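The patient side of software: a talk with Oleksandra Fedoruk

When I called Oleksandra Fedoruk at her desk in Holton, she asked whether I minded waiting while a test run finished. I didn't mind at all, and those few minutes of listening to her mutter at a log window probably told me more about her job than my first page of questions.

Fedoruk writes the motion and perception code for Walach, a system that teaches a robot arm to handle server processors. She joined the team in October, after years of working on warehouse routing, and she says the change of scale was a shock. "I used to be happy if a pallet ended up on the right side of a painted line," she says, laughing. "Now I lose sleep over the angle of a chip."

The planner treats each move as a string of small decisions — where the pocket is, how wide to open, when to stop coming down. "Picking up from the fixture is the friendly part," she says. "We know where the pocket should be, and the wrist camera only has to correct us a little."

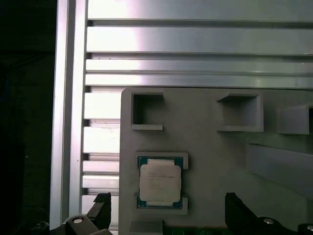

What took her longest was glare. A heat spreader is shiny, and so is nearly everything else in the cell, so the first edge detector kept falling in love with the wrong piece of metal. She and her colleague Marcelino Sampaio sorted through 3822 frames by hand before they trained a new one. "Marcelino brought very good coffee," she recalls. "I'd have quit by frame 2000 without it."

The socket is another matter. There the code slows right down, checks the tilt of the chip against the board, and is allowed 4 corrections before it has to back away and ask for a person. 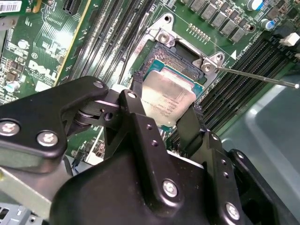 Vibeke Vestergaard

I asked if that last rule bothered her, and she said she had fought for it. "A program that knows when to ask is much easier to live with," she told me. Her next job is a replay tool, so that anyone on the team can step through a failed placement without calling her at dinner.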